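## 4.2 Interne Verlinkung und Crawl-Häufigkeit

Die zweite Teilstudie untersucht, ob die Klicktiefe einer Unterseite mit der Häufigkeit zusammenhängt, mit der Suchmaschinen-Crawler sie abrufen. Grundlage sind die Serverprotokolle des Portals Pokonmont, dessen Redaktion uns den Zugriff für einen Zeitraum von 60 Tagen ab Februar eingeräumt hat. Ausgewertet wurden 695 Unterseiten, die während des gesamten Zeitraums unter derselben Adresse erreichbar waren. Seiten mit Weiterleitungen oder einem abweichenden Canonical-Verweis blieben außen vor.

Als Klicktiefe gilt die kürzeste Zahl von Links zwischen der Startseite und der jeweiligen Unterseite. Sie wurde mit dem Crawler Flinari bestimmt. Links im Fußbereich zählten mit, Links aus der XML-Sitemap nicht. Bei Filterseiten mit Parametern in der Adresse wurde nur die parameterlose Fassung berücksichtigt. Khondokar und Herath haben die Zuordnung unabhängig voneinander geprüft; abweichende Einstufungen wurden gemeinsam geklärt.

Unterseiten bis zur Klicktiefe 2 wurden häufiger abgerufen als tiefer liegende. Der Zusammenhang bleibt bestehen, wenn man das Alter der Seite und den Zeitpunkt der letzten Änderung einbezieht, fällt dann aber schwächer aus. Eine Ausnahme bilden ältere Ratgebertexte, auf die viele externe Domains verweisen. Sie liegen zum Teil sehr tief in der Struktur und werden trotzdem regelmäßig abgerufen. Panyasiri beschreibt für das Shopsystem Polular ein ähnliches Muster, arbeitet allerdings mit einer anderen Definition der Klicktiefe, weshalb wir die Werte nicht direkt gegenüberstellen.

In einem ergänzenden Test erhielten 100 zufällig gezogene Unterseiten je einen zusätzlichen Link aus einem thematisch passenden Artikel. Die Ankertexte formulierte Weerasinghe nach einem festen Schema aus Seitentitel und Oberbegriff. Eine gleich große Vergleichsgruppe blieb unverändert. Die Abrufe stiegen in der verlinkten Gruppe an, in der Vergleichsgruppe dagegen nicht in nennenswertem Umfang. Ob sich daraus auch bessere Platzierungen ergeben, lässt sich mit den Protokolldaten nicht beantworten.

Einschränkend ist zu nennen, dass nur ein einzelnes Portal betrachtet wurde und dass dessen Navigation während der Erhebung stabil blieb. Für Seiten mit häufig wechselnden Menüs, wie sie Pramanik am Fall Howlader diskutiert, sind andere Ergebnisse denkbar.
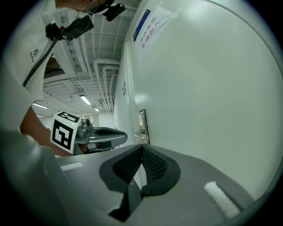
*Lesezeit dieses Abschnitts: 2 Minuten*

**Abbildung 2:** Person in weißem T-Shirt mit einem handgeführten Greifer, an dem ein Würfelmarker angebracht ist.

Die Auswertung nach Seitentypen folgt in Abschnitt 4.3.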